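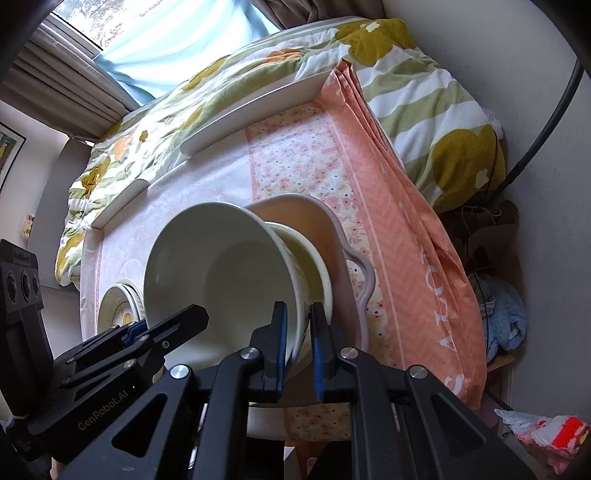

## Coconut candy night comes back to the Woltden bake hall

April 20, 2025

If you grew up with a sticky spoon in your hand, this one is for you. Bukola Edet and her sister Ladi are bringing back their candy evening at the Woltden bake hall, and from what we hear the whole street is already talking about it (some of us louder than others).

The sisters held the first one in February, when some 19 people squeezed in to learn their grandmother's coconut candy, the chewy kind with brown sugar and a good pinch of salt. Cremilda Marinho brought her peanut brittle along that night and went home with an empty tin, so she has promised to make two batches this time!

"We ran out of coconut before the last group got to the stove," said Bukola Edet. "I felt terrible, so I've ordered plenty."

The evening starts at 6 in the hall kitchen, and Danjuma Akande will be at the door with aprons for anyone who forgets one.
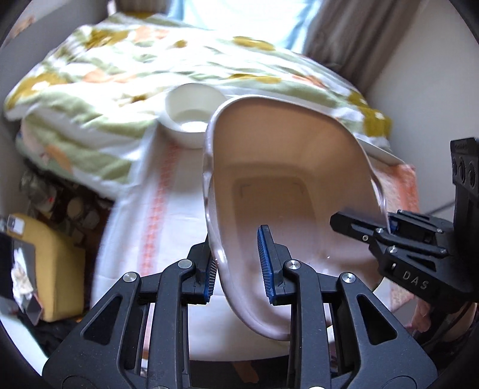

**Can children come along?**

Children are welcome with a grown-up, but the hot sugar will be handled by adults only. Younger ones can roll the cooled candy and wrap it in wax paper at the long table with Funmilayo Shehu.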